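Mondska Safe Cell Handbook and Card Set: a long look after a winter of using it

Reviewed 2025-01-27

I should say at the start that I am fond of a good manual. I read the booklet that comes with the washing machine. So when the Mondska Safe Cell Handbook arrived at our workshop in November, with its ring binder and its box of wipe-clean cards, I made a pot of tea and went through the lot in one sitting, and I have been back to it most weeks since.

For anyone who hasn't come across it, the set is meant for small outfits that have one or more robot arms working near people: assembly benches, test rooms, college labs and so on. You get the binder, 51 cards, 2 wall charts and a pad of sign-off sheets. It doesn't replace the proper standards and says so on the first page in large letters, which I was glad to see, as I have met more than one person who bought a laminated poster and thought the job was finished. What it does is turn the everyday side of good practice into things you can do with a card in your hand and a pencil behind your ear.

The cards are the best of it. They come sorted by when you need them (before power, while teaching, while running, after a change, at the end of the day) and each one asks for something you can check by looking or by walking round. "Stand where the slowest person in the team would stand. Can you reach a stop?" is my favourite, and I have read it aloud to so many people that they now say it back to me. Another asks you to trace every cable that moves with the arm through its whole travel, at low speed, before you let it go at full. We had always done a version of that, but in a slapdash way, and never with anybody writing down what they saw.

I was a little worried the set would be all about big welding cells with fences, because so many guides are. We handle circuit boards and wiring, fiddly light stuff, and people lean in and out of the space all day to adjust something. Mondska has given that kind of work a section of its own, bless them, and it is sensible from end to end. 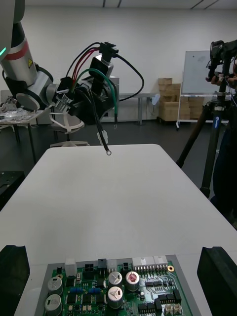 The section begins with loose leads, and it is firm about them. Any wire that isn't connected to something should have its end covered, be marked with what it is, and be tied back so it can't swing over a board. It goes on to static, with a plain explanation of wrist straps and mats that our newest starter followed without any help from me, and then to capacitors, which it tells you to treat as charged until you have measured them, however long the board has been sitting there. I would have that printed on a mug!

Then come the rules for people and their bits and pieces. Tripods, chairs and trolleys get a whole page, and I confess I laughed when I saw it, and then went and had a look at our own floor and stopped laughing. The handbook wants you to mark on the floor how far the arm can reach, including whatever it is holding, and to keep furniture on wheels outside that line or with its brakes on. It wants one named person in charge of the arm at any time, and anybody reaching in to adjust a stand or a camera has to say so and get an answer first. It sounds fussy written down. In practice it takes a second, and the room feels calmer for it.

Now for the grumbles. The binder rings are poor, and 2 of my pages have torn already. The index leaves out words I looked for straight away, "gripper" being one (it is under "tooling", if you are hunting). The section on risk assessment is too thin for a beginner, and I would still want someone experienced sitting beside them for the first few. The worked example uses a palletising line, so it is no use whatever to a bench like ours, and I ended up writing my own and slipping it in behind the divider.

I have also used the Wandemus checklist pack, which is cheaper and prettier but stops at the emergency stop, more or less, and has nothing to say about cables. If all you want is a start-of-day sheet it will do you nicely.

Mine came from Hustell, well wrapped, and they swapped a smudged wall chart without any argument. I'm giving the set 4 out of 5, and a new binder from the stationer's in town has cured most of what was wrong with it. I do hope they sort out the index in the next printing.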